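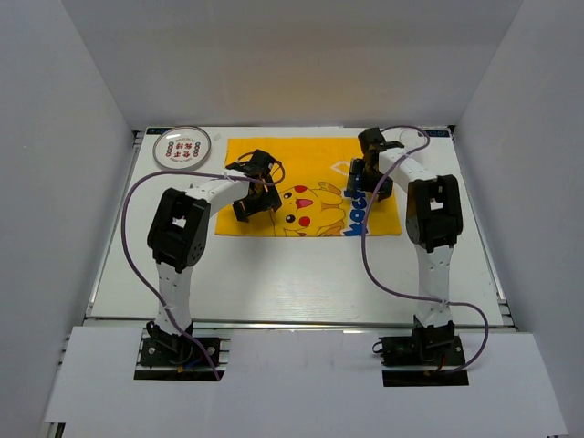
Folding Printed Cloth
Household Textiles, handout 8
Gallagher Centre, short course notes

Welcome back! Last time we finished with plain tea towels, and I hope you all went home and terrorised your airing cupboards. Today we move on to printed cloth, which I love, because the print gives you so much to work with. A plain towel tells you very little about where you are. A printed one has a top, a bottom, a middle and usually a face staring up at you.

Please have your own cloth on the table before we begin. Anything will do as long as it has one big design on it: a child's towel, a souvenir cloth, a cartoon pillowcase. Pikachu is very welcome.

1. Laying out

Get the cloth flat before you do anything else. I know this sounds too simple to write down, but most bad folds I see were bad before the first fold was made. Take two corners on the same side, lay that side down first, then let the rest follow. Smooth from the middle outwards with the flat of your hand (fingertips drag the weave and leave little ridges).

Leave yourself some bare table in front. You need that space for your forearms, and later on for turning the bundle. Setting the cloth towards the far side works well if your table is shallow enough to reach across comfortably. If it isn't, bring everything closer. No stretching!

2. Reading the print

Work out which way up the design goes, then decide which way you want it facing while you fold. These are separate questions. A character lying on its side, head to the left, is perfectly good to fold from. You are following the hems, and the picture comes along for the ride.

Things to look for:
- where the face sits, and how far it is from the nearest hem
- any large lettering, and whether it runs along the cloth or across it
- outlines that come close to an edge, such as an arm or a foot

Lettering is your best friend here. A straight row of big letters shows up a twist in the cloth straight away, long before you would notice it on the hem. On a yellow cloth with blue letters you can spot it from the other side of the room.

Do watch out for designs where the character is nearly the same colour as the background. Yellow on yellow is a classic. The thin outline is all you have to go by, so trust the eyes and cheeks, where the colour is strong.

3. The thirds fold

This is the one we'll practise most. It takes 3 moves.

First move: bring the near edge up and lay it a third of the way in from the far edge. Pinch both corners at the same time and lift together. If one hand goes ahead of the other you'll get a diagonal pull right through the middle of the cloth.

Second move: bring the far edge down over the top, so that the hem meets the fold nearest you. Smooth again.

Third move: fold the long strip in half, side to side. If you'd like the face on the outside, start with the cloth face down. Try it both ways and see which you prefer. I change my mind about this every June when the beach towels come out.

Thick towelling may want rolling after the second move. Thin cotton is happier folded.

4. Practice

Do the fold 10 times without stopping, shaking the cloth out fully between goes. Your fourth or fifth will probably be worse than your first. Keep going, it comes back!

Then swap cloths with your neighbour and try theirs. A different weight of fabric changes everything, and it's great fun to feel the difference.

For next time

Bring one fitted sheet (yes, really) and the two heaviest towels you own. The practice cloths from the Prustari box stay in the room, folded please, lettering side up.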